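Stop tuning the arm. Look at the fingers.

November 22, 2024

Quick one today because I have a cell to put back together before lunch. But this has been bugging me for weeks.

Every time a pick cell starts dropping parts, same routine. Somebody opens the laptop. Somebody changes the approach speed. Then the grip force, then the camera exposure, then the grip force again. Two days gone. And then the pads come off and they're glazed smooth and the left one is sitting crooked on its screw.

Pads first. Always. I will keep saying it.

Our cell is nothing fancy. Small arm, two-finger gripper, Bouvier controller, a table bolted to a steel frame that came with the Porkico line when we moved buildings. It does sorting trials all day. In a good week it makes over 3,000 picks, and every one of those picks rubs a little off the same patch of rubber. People treat the pads like part of the robot. They're tires. You change tires.

So what do I want? A log. Paper is fine. Date, pick count, which pad, who changed it. Ours was a mess until I taped a sheet to the guard door. The last set went 1,815 picks before the first slip, the set before that went a lot longer, and without the sheet I'd have sworn they were the same. Different batch of rubber, maybe. Still chasing that one with Ornen, who sell us the pads and don't love my emails.

Second complaint. Test pieces. Everybody wants to test on the real part, and the real part is expensive or oily or somebody needs it back by three. Use blocks. Wood cubes, a bit of colored tape so you can tell which side is which, done. A block is cheap to drop and when it slips you can see which way it went. I've had people tell me it looks like a kindergarten in there. Fine. The kindergarten runs.

And print the markers properly! Black and white, flat, full border. Half of the "calibration drift" I get called for is a marker that curled up at one corner.
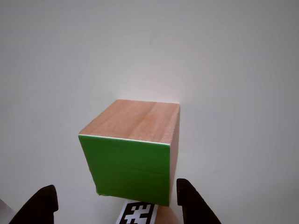 Which gets me to centering. If one finger reaches the block before the other, the block gets shoved or twisted as the grip closes, and then your nice vision numbers don't mean much. Close slow, by hand, from the pendant. Watch both sides. If it keeps touching the same side first, check the finger mount before you touch the offset in software. I had 14 saved offsets on ours at one point. Fourteen! Each one hiding somebody's loose screw. Deleted the lot, torqued the mounts, taught the position again from zero.

The Kureo manual gives pad changes one paragraph and spends 19 pages on the network settings — tells you what they think breaks. In my experience the network is the part I touch least.

I know, software is more fun then wiping down rubber with alcohol. You can do it sitting down. But a crooked pad doesn't care what version you're on.

Next pad change is planned for December, sooner if the sheet says so. New sheet goes up on Monday, the old one has coffee on it.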